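May 27, 2020

Watched the Gorkness stream last night after telling myself I wouldn't. Three matches in an empty hall, 37 minutes of actual wrestling, and the rest of it was talk about June.

The talk is that Gorkness and Miltine will run a joint show in June, with the women's title in the main event. I'll believe it when the bell rings. They said the same thing last year, and what we got was a tag match on second and a promo in a parking lot. The announcer kept calling it "a new era." By my notes it's the fourth one.

The women's match was fine. Better than fine for the first half, then somebody's music hit and it was thrown out, same as the last two. If you can't write a finish you can't write a division. Everyone online is very happy that Lamptey has taken over the booking, as if a company that ran its own promotion into the ground two years ago has been hiding all its good ideas from us. Maybe it has. The early sign is a mask angle, and I've sat through enough of those.

Viewers: 324 when I looked, and that was the high point. They'll announce a bigger number by the weekend. They want 60 dollars for the Pernex pass, which gets you the archive and "exclusive content," meaning the same interviews with the logo in a different corner. I had the pass last year. Half the archive wouldn't load.

I did like the opener, I should put that down. Two kids I'd never seen, simple holds, clean pin, no run-in. They'll be given a gimmick by fall and I'll stop liking them.

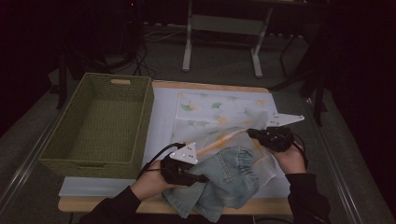 New ring gear for the champion is the other big promise, and I don't expect much from that either. It'll be black with silver trim, because it is always black with silver trim. Put her in a robe made out of thin white cloth with green leaves and pale orange-yellow flowers on it, over a pair of jeans, and I'd at least remember the entrance the next morning. Skipping next week's stream. I wrote that last week too.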